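Notebook, 24 July 2018
Sourdough starter trials, Kinsella flour vs Parkeck flour

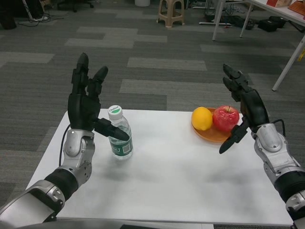
Right, so the Parkeck starter has finally woken up! I'd pretty much given up on it after the weekend (flat as a tack, smelt like nail polish) but I fed it wholemeal last night and it had doubled by the time I'd finished my morning cuppa. The Kinsella one is still miles ahead for flavour — sort of yoghurty, bit of green apple — but it's slack and I don't trust it for a big loaf yet.

Same recipe for both today, 500 g flour, salt at 2 per cent, and I held back a splash of water from the Kinsella dough as it always ends up like soup. Bulk ferment by the window, then into the fridge overnight. Whoever used the good banneton last, it's got dried dough stuck all through the grooves, please brush it out and don't wash it!

Scales are playing up again. The display jumped to 1579 with an empty bowl on and wouldn't zero till I pulled the batteries. I've put the old Titero ones back on the shelf for now, slower to settle but at least I believe them.

Notes from the Platgate loaf in January say the crumb was gummy and I blamed the oven. Reading it again I reckon I just cut it hot, so hands off these 2 until they've cooled right down. Might try a darker bake on the Parkeck as well, lid off a bit sooner.

Still to do: order more rye, label the jars properly (masking tape keeps falling off in the fridge), find the other lame blade.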